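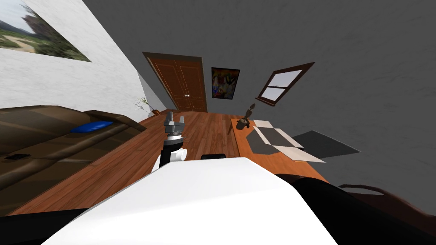 Home | Visits | Clubs | Back Issues | Contact

Print this page | E-mail this page

An Open Day with No Robots in the Building

Last updated: June 2021

Perkent is 90 minutes from my front door if the bus connects, and the bus did not connect. I walked the last stretch along a road with no sidewalk and got to the Praken robotics club's open day just as the welcome talk was ending, to applause I chose to take personally.

I have been to plenty of student robotics days. There is usually a gymnasium, a taped-off square of floor, and a machine that worked perfectly on Friday. You stand behind the tape while a teenager lies on their stomach with a screwdriver. Praken has done away with all of that. The club spent its year building and driving a robot that lives entirely inside a computer, in a simulated apartment, and the open day consisted of a room full of screens and a table of lemon cake.

The project is called Plukico. I asked three members what the name meant and got three different answers, one of them rude.

What they are trying to do

The robot has a rounded white body and two arms with grippers, and the apartment has the sort of things apartments have: a leather couch, a desk with papers all over it, a plank floor, a double door with little round knobs. The students steer the robot around with controllers and try to get it to do small domestic jobs. Every run is saved, good or bad, and the good ones are used later to teach the robot to do the job unassisted. That part starts in August. For now it is all hands and patience.

Kaja Lill sat me down at the first station and said the main thing was to stay calm, in the tone of someone who has watched a lot of adults fail to. The view on the screen was from the robot's own height. I pushed the stick forward a little and drove with confidence into the couch.

In a gym this would have meant a broken part and a long silence. Kaja pressed a key and the room put itself back. I did it again, on a different line, and she pressed the key again. By my third visit to the couch she was just resting her finger there.

The wrist view

The second station is where the club loses most of its visitors, I was told, though the line was long when I joined it. You no longer see the room from the body. You see what the hand sees, with the black bulk of the gripper along the bottom of the screen and the fingers pointing away from you at whatever you have wandered up to. Up and down stop meaning much. A tabletop can slope off like a roof.

Lamai Ruangrit was at the controls when I got there. She had the two black fingers on either side of a thin upright rod, with a blue-and-white bowl beyond it that had a large bite out of the rim. I asked who had chipped the bowl. She said the bowl came chipped. I asked whether that counted as realism, and she said it counted as the model they had, and could I please not talk to her while she was doing this.

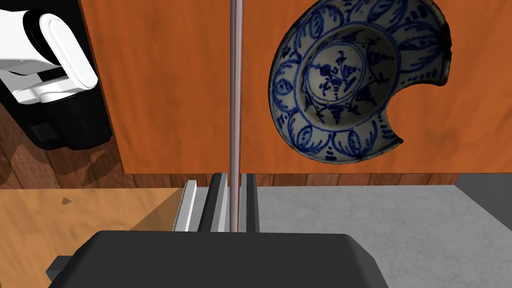
Judging, such as it was

There was a contest in the afternoon, open to anyone who had come through the door. The organizers had set aside a prize from the Alcaraz bookshop, a gift card in an envelope, and it sat next to the cake looking modest. Teams of 4 took turns at one controller. You were marked on tidiness of motion as well as on results, and this was hard on those of us with neither.

My team was me, two brothers who did not speak to each other or to me, and Ailbhe Mac Giolla, who belongs to the club and had been assigned to us as a kindness. She explained the scoring. A collision costs you points. A long pause costs you nothing. The sensible strategy is therefore to do as little as possible, slowly, and I felt at last that my working life had prepared me for something.

The brothers went first and were very good. I went next. The job was to bring the gripper around to the desk, and I can report that I opened the fingers properly and kept them open. I then turned the arm in what I was certain was the right direction and arrived, after a smooth and unhurried trip, at the wall beside the door. It is a nice wall. It is gray and a bit mottled. I got to know it, and the bottom of the loud painting that hangs up there, and the knobs on the door, and no part of the desk at any time.

Ailbhe said my motion was tidy.

We did not win the envelope. It went to a family who had come in to get out of the rain, whose youngest had never held a controller and treated it like a cup of hot soup.

Over cake I asked the obvious question, whether any of this carries over to a robot you could trip on. The club has no physical robot at all. A decent arm costs more than the roof they meet under, and the whole year at Praken ran on a budget of 350, most of which went on a graphics card and the rest on extension cords. They had a table of saved runs up on the end screen, mine already among them. 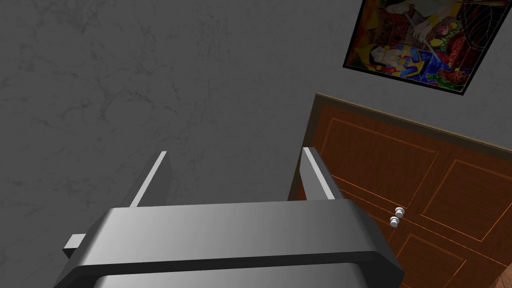 Roy Treloar told me the bad runs were worth keeping too. "You want to see where people get lost," he said. "If every visitor swings the wrong way at the same spot, we've probably mapped the controls wrong, and we'd never have noticed, we're all used to it." He wrote something down after watching mine, and underlined it.

Aivar Tamošiūnaitė disagreed, and said so while cutting more cake: the controls were fine, and people should practice.

They were still arguing when I left for the bus. The club meets through the summer and visitors can sit in if they sign the book by the door. Bring a drink, as the room gets warm with all the machines on, and check the bus times going home as well as coming out. I had only done the one.

Print this page | E-mail this page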